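Chapter 4
Handing Over: Two-Arm Transfer and Sorting

4.1 A visit to Stimmont

In May 2019 the Stimmont laboratory at Jovulside opened its doors to 59 visitors. The main demonstration, prepared by Godelieve Bosman and Lahcen Shawky, was a sorting task for two arms. It was run first in simulation and then on hardware. This chapter uses the simulated version throughout, as its state can be read at every time step.

The task is simple to state. A small part is passed from one gripper to the other and placed in one of two trays. During the transfer both grippers hold the part – the double-grasp phase – and the arms form a closed chain. 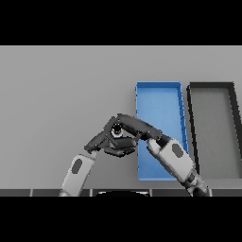
A closed chain has fewer degrees of freedom than the two arms taken separately. Any error in the relative position of the grippers appears as internal force on the part. Bosman's controller limited this force by making one arm compliant while the other held its position.

Visitors saw 17 transfers. The complete test set had 200, and we return to it in Section 4.5. Section 4.2 defines the grasp frames and the notation. Readers who know the grasp matrix from Chapter 2 may go directly to Section 4.3.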